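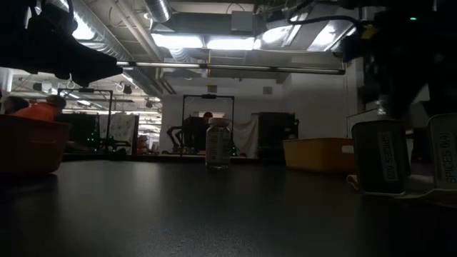
I nearly didn't go. It was raining, the bus was late and I'd already had one go at getting out of the door without my keys. But my friend Siham Darwish had been on at me since March to come along to the open day at Stedia, and I'd promised, and she'd promised lunch, so off I went to the Prendergast industrial estate in the wrong shoes.

If you've never been, Prendergast is one of those estates where every unit looks the same and the numbers make no sense. I walked past 4 twice. In the end I followed a family with a pushchair who looked as if they knew where they were going (they didn't, but we all got there together, which was nice).

Inside it's a big, high, grey space with pipes and ducts all over the ceiling and robot arms on black frames. I'd been expecting something more like a car factory, I think, all sparks and yellow cages and men in hard hats. It's much more like a school science block that somebody has been let loose in with a very large budget. There were people bent over things everywhere, and most of them carried on working while we wandered about, so it didn't feel like a show put on for us.

The bit I liked best was the tabletop robot. There was a shiny black table with a little glass vial standing on it, white cap, white label, looking terribly important all on its own. Then off to the side there was an orangey-brown plastic basket and a couple of dark tubs marked SPICES (A) and SPICES (B). I got very attached to those tubs! I do my own spices in old jam jars with masking tape on and it had never crossed my mind to go for A and B.

The lad running the table explained that they practise with all sorts, kitchen things one hour and lab things the next, and that small glass objects are a pain. Too hard a squeeze and you're sweeping up, too soft and it slides straight through. He had it try picking up a spare vial for us while we stood behind the line. First go, it came down a whisker to one side and knocked it over. Second go, the same. Third go it got hold of it, lifted it, and held it there so gently that a little girl in front of me started clapping, and then of course we all had to.

I asked how many goes it had done that week and he looked at his screen and said 1107. Then he said, "They weren't all good ones," and his colleague laughed rather a lot.

What surprised me was how slow it is. You see the clips online and everything's whizzing about, but standing there in person you get plenty of time to think about your shopping list. I didn't mind it. There's something quite soothing about watching a machine make up its mind. My dad used to thread needles like that, with his tongue out.

Siham was less taken with it than I was. She works for Cakell, doing the packing rota, and she wanted to know what happens when things turn up in the wrong place or on their side, as they do every single day of her life. Fair question. The answer was a fairly long one about training and more examples, and I could see her deciding to save the rest for the car. She did like the talk from the Pakard people, who make the gripper pads and had brought a tray of them to squash. They're squidgier than you'd think, a bit like the end of a new rubber. I squashed 7 and then felt I was hogging the tray.

There was a talk at two o'clock as well, with slides, and the man giving it said they'd had more than 600 people sign up. I can believe it from the queue for the tea urn. The talk itself was a bit over my head after the first ten minutes, but the seats were comfy and my feet had nearly dried out by then.

If you're thinking of going to the next one, get there early, because the tabletop demo gets crowded and you really want to be at the front. The signs from the bus stop are hopeless, so follow the fence round to the left. And bring a sandwich. Lunch turned out to be a shared packet of crisps in Siham's car, and I'm still waiting for the proper one.

Share this post (4)
7 comments
Search this blog... Go
Contact | Copyright, all rights reserved | Back to top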